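Filgate Family Resource Center
A thread on the care and storage of building blocks in our shared play rooms. Families, caregivers and room leaders are invited to read it in full before the summer session. 1/10

The Center lends and maintains building blocks for children in its play rooms at Filgate and Helmy. The collection now stands at 2000 pieces. Sorting is by color first and by size second. 2/10

Each color has its own bin. Please return blocks to the matching bin at the end of play, including any that have come to rest on the tabletop or under the chairs. Bins remain on the table until the room leader has checked the area. 3/10

Blocks may go into the bin in any position. They do not need to be stacked or turned stud side up. Children who wish to build a tower before putting it away should be allowed time to do so -- but the tower must be taken apart before the bin is shelved. 4/10

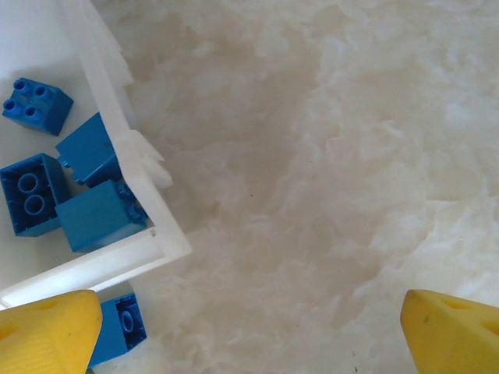
May families bring blocks from home to add to the bins?
Donations are welcome when they are handed to the front desk first. Donated blocks are washed and checked for fit before they join the collection, and they cannot be returned to the donor afterward. 5/10

Washing takes place every 6 weeks. Blocks are placed in a mesh bag, washed by hand in lukewarm water with mild dish soap, rinsed, and spread on towels overnight. Blocks with a hollow underside should be laid open side down to drain. The dishwasher is not to be used for this purpose. 6/10

Bins are wiped inside and out on the same schedule. Room leaders are asked to run a gloved hand along the rim of each bin. Any bin with a rough or split edge is to be taken out of use and reported to Margit Hägglund, who keeps the supply of replacements. 7/10

Pieces that are cracked, chewed or no longer hold together go in the envelope marked "Repairs and Discards" at the front desk. Please do not put them back in the bins. Small pieces are kept on the upper shelf and are brought down only for children over the age of three. 8/10

Room leaders at Helmy should note that the blue and green bins have changed places on the shelf. The labels were updated in March, and the printed shelf plan inside the cupboard door is now correct. Jerome Ocampo will answer questions about the Helmy room. 9/10

The revised Play Room Handbook takes effect on May 23, 2025. Printed copies are available at both front desks, and a large-print version may be requested from Zubaida Mirani. The Center thanks all families for their continued care of the collection. 10/10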